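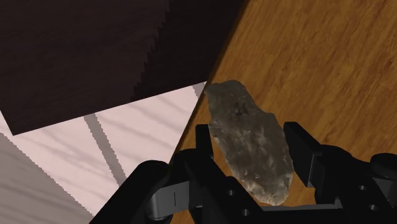 Aaliyah Hawthorne wants to know whether rocks grow. She asked me in a letter with a very nice drawing of a pebble turning into a boulder, and she added that her brother says yes, if you water them.

Sorry to Aaliyah's brother, but no! A rock isn't alive, so it can't eat or drink or get taller over the summer. But rocks do change. They get made, they get broken, and the broken bits get made into new rocks. It just happens so slowly that you could stare at one all through November and not catch it doing anything.

Let's start with how rocks get made, because there are three main ways.

The first way is hot. Deep under our feet it's so hot that some rock melts into thick, gooey stuff called magma. When magma cools down, it goes hard again. We call that igneous rock (say it IG-nee-us). If it cools slowly underground, the crystals have lots of time to get big, and you can see them sparkle. Granite is like that. If it cools fast, the crystals are teeny. Basalt is like that, and it can come out of volcanoes.

The second way is squishy. Rivers carry sand and mud down to lakes and seas, and it all sinks to the bottom. Then more lands on top, and more, and more. The bottom layers get squashed, and water leaves minerals behind that work a bit like glue. After a very, very long time you have sedimentary rock (sed-uh-MEN-tuh-ree). Sandstone is one kind. This is the best sort for finding fossils!

The third way is my favorite — take a rock that already exists and cook it. Not melt it, just heat it and squeeze it until it turns into something else. That's metamorphic rock. Limestone becomes marble. Shale becomes slate, the stuff people put on roofs.

So how do rocks get broken? Water is a big part of it. Rain trickles into a tiny crack, and on a cold night it freezes. Ice takes up more room than water, so it pushes the crack a little wider. Then it melts, more water gets in, and it freezes again. I live near a cliff at Ridport, and there's a heap of chunks at the bottom that came down just like that. I once counted 193 of them before I got too chilly and went home.

When a piece has only just broken off, it's usually rough, with sharp corners. If it tumbles into a river it bumps along against other stones and the corners wear away. That's why pebbles on a beach feel so smooth.

Want to try it? Put a few sugar cubes in a jar with a lid and shake it 77 times. Tip them out and look at the corners. See the sugary dust at the bottom of the jar? That's your sand.

Aaliyah, you can tell your brother that watering a rock does do something. It just makes it smaller, and he'll be waiting a lot longer than 2000 years for some of them!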